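Home | Modules | Handouts | Listening lists | Library | Contact

Reading a Work List: Catalogues, Durations and Scoring

Handout 3, Music Librarianship and Concert Planning
Posted in January by the module tutor, Fliltcombe
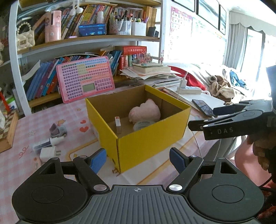 A work list is a table of everything a composer has finished, or everything the compiler has decided to count as finished. You will use one whenever you plan a programme, order parts or check a hire invoice. The lists look alike at first glance but follow different rules, and most mistakes made by new library staff come from reading one list by the rules of another.

Bring your printed copy of the Norklow list to the Friday class. We will work from it directly.

1. What an entry contains

A full entry normally has a date, a title, a scoring, a duration and a publisher. Some lists add a catalogue number, a dedication and details of the first performance. Short lists printed in the back of a score may give only the title and the year.

Dates need care. A single year can mean the year of completion, the year of first performance or the year of publication. The Norklow list uses completion dates throughout and says so in its preface. The older Laur list doesn't say, and where we have been able to check it against title pages it mixes completion and publication. If a concert programme is going to print a date, find out which kind it is.

A range such as 1961-64 usually means that work went on over the whole period. Two dates separated by a stroke, 1961/74, usually mean a first version and a revision. Copy the punctuation exactly when you make your own record. Tidying a stroke into a dash changes the meaning.

2. Titles

Titles are given in the original language, with a translation in brackets if the publisher uses one. Don't make up your own translation for a catalogue record. If a piece has been performed here under an English title that the publisher doesn't recognise, put it in the notes field so that people can still find it.

Generic titles (Sonata, Trio, Study) need the scoring beside them or they are useless in a search. Where a composer wrote several works with the same generic title, use the number if there is one and the year if there isn't.

Collections cause trouble. A set of songs may be listed once as a set and again song by song, particularly if single songs can be hired separately. Check whether the durations of the separate songs add up to the duration of the set. If they don't, one of the entries is probably counting something the other leaves out, such as a piano prelude.

3. Scoring

Scoring is written in score order: woodwind, brass, percussion, keyboards and harp, voices, strings. Soloists come first. In orchestral entries the winds are often cut down to figures. So

2.2.2.2 - 4.2.3.1 - timp - strings

means two each of flutes, oboes, clarinets and bassoons; four horns, two trumpets, three trombones and one tuba; timpani; and strings.

Doublings go in brackets after the figure. 2(II=picc) means two flute players, the second also playing piccolo. It doesn't mean two flutes and a separate piccolo player. The difference is one fee, and the orchestra manager will notice.

Watch for the following.

- Some publishers count players and others count instruments. Laur counts instruments in its older entries.
- "Perc" on its own tells you nothing about numbers. Look for a figure beside it, and then look in the front of the score for the instrument list.
- "Strings" may mean a full section or one player to a part. If figures are given, they may be the lowest number the composer will accept.
- "Tape" in an entry made before digital playback may now be supplied as a sound file. Ask the hire library which format they send.
- "Electronics" can cover anything from one microphone to a full loudspeaker layout with its own operator. Never cost a concert from this word alone.

Abbreviations differ between languages. The commonest trap is "Tr.", which may stand for a trumpet in one list and a drum in another. Use the key at the front of the list you are reading. If there isn't a key, work out the abbreviation from an entry whose scoring you already know.

4. Durations

A duration can be written as 12', 12'00", ca. 12' or 12 min. These aren't quite the same. A figure in minutes and seconds has almost always been taken from a recording. A round figure in minutes is usually the composer's or the publisher's estimate, and new works in particular tend to run longer than their estimates.

For concert planning, use the recorded timing if you have one and the estimate if you haven't, and mark on the plan which it is. Then allow 5 minutes for each large stage change. Moving a piano on or off counts as a large change. Moving a few stands and chairs doesn't.

Open-form works, where the players choose the order or leave sections out, may be listed with a range or with no timing at all. The conductor or ensemble has to supply one. Put the question in writing early and file the answer with the parts.

5. Catalogue numbers

Numbers can come from the composer (opus numbers), from a publisher (order numbers or plate numbers) or from a scholar who has compiled a catalogue later. They serve different purposes and shouldn't share a field.

Opus numbers are often incomplete. Composers give them up, start again, or hold them back for early pieces. A gap in the sequence doesn't prove that a work is lost.

Fractions and letters, as in 14½ or 14a, generally mark a work that depends on another: an arrangement, a suite taken from a stage work, or a movement that can be played alone. Enter these as separate records and link them to the parent work. In the Cleltex cataloguing system this is done with the "Derived from" field. Please don't use the notes field for it, as the notes aren't indexed.

The college catalogue now holds more than 4,000 records, and a good many of the older ones still have the opus number and the order number run together. If you come across one, correct it and add your initials.

6. Versions and withdrawn works

"Withdrawn" means that the composer doesn't want the work performed. Parts may still exist, and a library may still own them. A withdrawn work can be studied but shouldn't be programmed without permission from the composer or the estate.

"Revised" tells you only that something changed. It may be a handful of dynamics or a whole new ending. If our set of parts is older than the revision, compare the bar count of each movement with the current score before the set goes out. Mixed sets, with some parts from each version, are the worst case. They do turn up, mostly when lost parts have been replaced one at a time.

"New version" normally gets its own entry and may have different scoring. Order by title and year together, never by title alone.

7. Hire and sale

Most lists show whether material is on sale or on hire. A study score may be on sale while the parts are on hire only. Owning the study score gives you no right to make parts from it.

When you write to a hire library, include the title and year, the version, the date and number of performances, the size of the string section, and whether the concert will be broadcast or recorded. Leave out any of these and you will get a letter back asking for it.

8. Exercise for next week

Choose one composer from the Norklow list with at least 5 chamber works. Make a table with columns for year, title, scoring, duration and publisher, and write out every abbreviation in full. Then plan a concert from your table. The first half should last no longer than 50 minutes, stage changes included, and you should be able to play it with one group of musicians and no extra players after the interval.

Hand in the table, the running order and a short note on any entry where the list was unclear. State what you did about it. A sensible query to the publisher is an acceptable answer, and you may attach a draft of the letter.

Reference copies of both lists are on the short loan shelf. The Laur list is fragile and can't be photocopied, so bring a pencil and allow enough time to copy what you need by hand.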